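**Open Day at the Sallari Workshop: How a Robot Hand Learns to Put Away a Mug**
For readers aged 8 and up. November 2020

The Sallari workshop builds robot arms and hands. On its open day, visitors can watch the hands at work. This page explains the second stop on the tour, the dish rack task.

## Practice on a computer

The first part of the demonstration takes place on a large screen. The table, the rack and the hand on the screen are all made by a computer program called Paju. This kind of program is a simulation. It works out how things fall, slide and bump into each other, using the same rules of weight and motion that apply in a kitchen.

A real hand can break a mug, and a mug can damage a real hand. A mug in a simulation can be dropped 2000 times and costs nothing. When a try goes wrong, the program puts everything back at the start.

## What the hand has to do

The job is to pick up a mug and put it on the rack. People do this without thinking. A robot needs each part of the job worked out:

1. Find the mug and the rack.
2. Move the hand to the mug.
3. Curl the fingers and thumb until they hold it.
4. Lift, carry and lower.
5. Let go.

Step 3 takes the most practice. If the fingers press too lightly, the mug slips. If they press too hard in one place, it turns. The fingers have joints, as yours do, and every joint must stop at the right angle.

The rack on the screen has two tiers made of thin wooden slats. Slats are harder than a flat shelf, as a mug can tip if its edge rests in a gap. The light blue mug is held at a tilt, so the hand must also work out how to turn it before letting go. 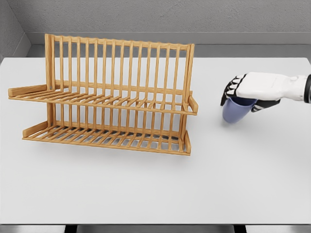

## From the screen to the real table

After the screen, Elīna Ramanauskas shows the real hand, which is named Wareck. It runs the same instructions. Real mugs are never quite like computer mugs, so engineers change the weight and slipperiness of the practice mug many times before the real hand has a turn.

## Try it yourself

Hold an empty plastic cup with your thumb and one finger. Tilt it. Now add a second finger and tilt it again. Notice which grip keeps the cup steadier.

## Words to know

**Joint:** a place where two parts meet and can bend.

**Simulation:** a computer model of something that could happen in the real world.

**Tier:** one level of a rack or shelf.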